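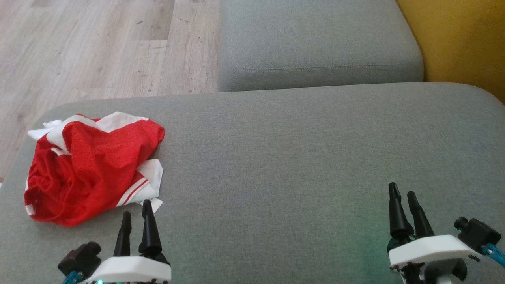 Abb. 1: Rot-weißes Kleidungsstück auf der Sitzfläche, im Vordergrund beide Greifer

Vorlesung Manipulation weicher Objekte
Skript zur Einheit 3: Lernen aus Vorführungen
Stand: 26. Juni 2019

Liebe Studierende, ich habe das Skript zu dieser Einheit noch einmal gründlich umgebaut und dabei, wie Sie mich kennen, eher etwas hinzugefügt als gestrichen. Nehmen Sie sich ruhig einen Tee dazu. Wer die Einheit 2 verpasst hat, liest bitte zuerst den Abschnitt über Greifpunkte, sonst hängen manche Begriffe in der Luft.

3.1 Warum Stoff so schwierig ist

Eine Tasse hat eine Lage und eine Orientierung, sechs Zahlen also, und wenn wir die kennen, können wir planen. Ein zusammengeknülltes Kleidungsstück tut uns diesen Gefallen leider nicht. Seine Form hat im Grunde beliebig viele Freiheitsgrade, ein großer Teil der Fläche liegt unter anderen Falten verborgen, und schon eine leichte Berührung ändert den Zustand. In Abb. 1 ist das rote Gewebe gut zu erkennen, die weißen Partien schauen nur stellenweise heraus. Wo Saum und Ausschnitt liegen, müsste ein klassischer Planer daraus erst einmal schätzen — und genau an dieser Schätzung sind viele ältere Ansätze gescheitert.

3.2 Das Verfahren Mollis

Mollis verzichtet auf ein ausdrückliches Stoffmodell. Gelernt wird eine Abbildung von den Kamerabildern und Gelenkstellungen direkt auf die nächsten Bewegungen beider Arme. Der Datensatz umfasst 2.307 Vorführungen, und jede besteht aus den Phasen Annähern, Fassen und Ablegen. Vorhergesagt wird jeweils ein ganzer Abschnitt der Bewegung; das glättet die Bahn und nimmt dem Netz die Versuchung, bei jedem Zeitschritt seine Meinung zu ändern (ein Verhalten, das manche von Ihnen aus den Übungen noch in lebhafter Erinnerung haben dürften!).

Als Eingabe dienen die Kopfkamera und an jedem Handgelenk eine weitere Kamera. Die Kopfkamera liefert den Überblick: Wo liegt das Stück, wie stehen die Greifer dazu? Die Handgelenkkameras sehen vor allem den Bereich zwischen und hinter den Fingern, aber eben auch eine ganze Menge Wohnung,

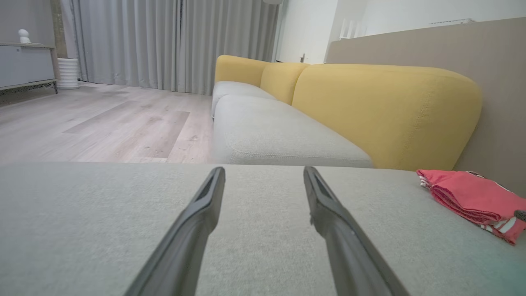 und mit diesem Hintergrund muss das Netz zurechtkommen. Dreht sich das Handgelenk nur ein wenig, verschieben sich Vorhänge, Polster und Boden im Bild beträchtlich, während am Kleidungsstück selbst gar nichts geschehen ist. Im Training werden deshalb Bildausschnitt und Helligkeit zufällig verändert. Merken Sie sich bitte den Begriff »Scheinkorrelation«, er begegnet uns in Einheit 4 wieder.

3.3 Ergebnisse und offene Fragen

Ausgewertet wurden 96 Testläufe, getrennt nach Phasen. Die meisten Fehler traten beim Fassen auf: Der Greifer schloss zu hoch und glitt ab, oder er nahm eine zweite Stofflage mit. Beim Annähern half vor allem die Kopfkamera, kurz vor dem Kontakt dagegen der Blick vom Handgelenk. Eine offene Frage bleibt, wie das Verfahren entscheiden soll, wenn mehrere Stücke auf derselben Fläche liegen und beide erreichbar sind.

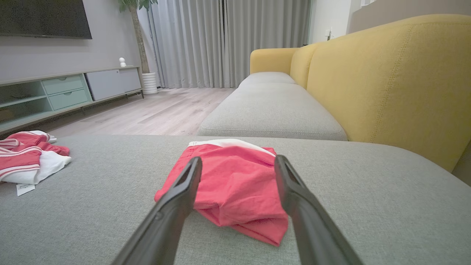
Reece Hulme wandte dazu in der Besprechung ein, man solle die Auswahl des Stücks gar nicht erst dem Bewegungsnetz überlassen. Besser sei eine eigene Stufe, die ein Ziel festlegt und daran festhält, bis das Stück abgelegt ist; sonst pendle der Arm zwischen zwei gleich guten Möglichkeiten. Ich finde den Einwand sehr berechtigt, auch wenn eine solche Stufe ihre eigenen Fehler mitbringt und wir dann wieder über Erkennung und Segmentierung sprechen müssen.

Zur Vorbereitung

Skizzieren Sie bitte auf 2 Seiten, wie eine solche Auswahlstufe aussehen könnte, und überlegen Sie, woran sie merken würde, dass ein Griff misslungen ist. Abgabe wie immer über die Kursseite, Rückfragen gern in der Sprechstunde.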